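Gripper fingers for small arms - the Clutent set

I've been selling spares and add-ons for tabletop arms from our unit in Zukotbridge for seven years now, and the part people ask me about most is the cheapest one in the shop. Fingers! Everyone budgets for the arm, most people remember the table, and then they write in a month later wanting something that'll hold a pen properly.

So, the Clutent set. You get two fingers, left and right, with the screws to fit them and a spare pair of tips. It's £295 for one arm or £523 if you're kitting out two, and I'd go for the pair if there's any chance you'll add a second arm later (we do get asked to match up odd sets, and it's a faff).

A marker is a good thing to plan around, by the way. It's thin, it's smooth and it rolls.
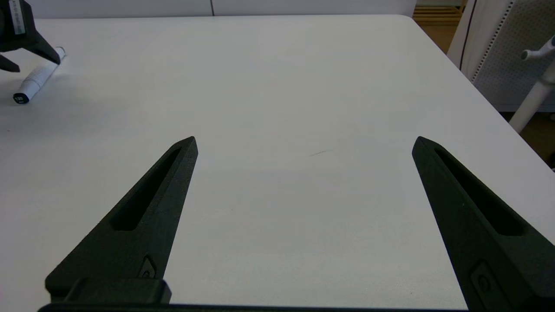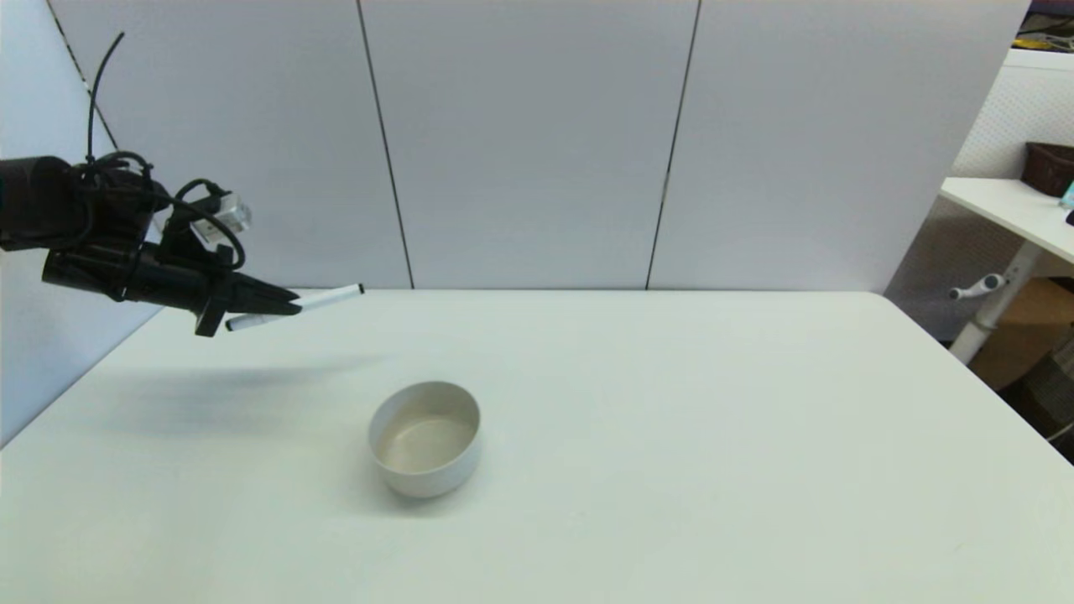 Marker work on a white table, and a bowl to go with it in the second one.

Kioko wrote in after the last price change: we bought one set and should have bought two. The fingers are fine, but we lost three afternoons swapping them between arms and setting everything up again each time. Put the second set in your first order, and ask for extra screws while you're at it.

Fair point, and the screws are now in the box - twice as many as you need.

A few things to sort out before you order. Check the mounting block on your arm, as the older Dukuneo ones want the adaptor plate and I can't swap fingers once they've been screwed on. Measure the widest thing you want to pick up and tell me what it is. I'd much rather talk you out of a set than have it sitting in your drawer! And leave a bit in the budget for tips, which do wear. If your arms are running most of the day I'd put down a fresh pair every May and forget about it in between.

Delivery is free on two sets or more. Single sets go by ordinary post, and if you need an invoice with a purchase order number on it, pop the number in the notes box when you check out.

Page updated 2021-11-08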